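Inicio | Listas | Archivo por hilo | Archivo por autor | Buscar
Tiempo de lectura: 2 min

[undska-brazos] Re: Pinza que no suelta al abrir

De: Kavitha Rao
Para: undska-brazos

Gopinath Acharya escribió:
> En la celda Stallow el brazo izquierdo deja la pinza a medio cerrar
> tras la orden de apertura. El controlador no da error y la posición
> leída coincide con la consigna. Reiniciar el servo lo arregla durante
> unos ciclos. ¿Alguien lo ha visto con el firmware de marzo?

Gopinath:

Sí, el mismo síntoma en nuestra celda de dos brazos enfrentados. No es el firmware: volvimos a la versión anterior y se reprodujo igual.

La posición leída es la del eje del motor, no la de los dedos. En nuestro caso el piñón patinaba sobre el eje cuando el par superaba el umbral, y a partir de ahí el cero quedaba desplazado. El encóder marcaba 1988 cuentas con los dedos a tope, y tendría que marcar 4000. Al reiniciar se repite la búsqueda del cero y por eso parece que se cura.

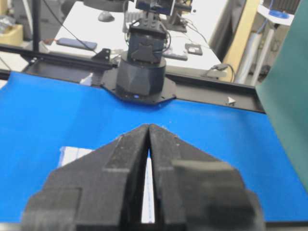
Para confirmarlo, quita tensión a los dos brazos, marca con rotulador piñón y eje, y ejecuta 5 ciclos de cierre contra tope. Si las marcas se separan, es eso. Aishwarya Reddy apretó el prisionero con fijador de roscas y de momento no ha vuelto a salir.

Aparte, un asunto de seguridad. Con el cero desplazado, la rutina Trultlow da la pieza por entregada y ordena la retirada del brazo contrario. Nosotros tuvimos un choque a baja velocidad por esto, sin daños. He añadido una comprobación de corriente antes de la retirada; el parche está en la rama amin, pendiente de que lo revise Indira Palaniappan. Hasta entonces, no dejéis la celda sin vigilancia.

¿Qué límite de par tienes configurado?

Kavitha

Contacto con los administradores de la lista | © Undska | Volver arriba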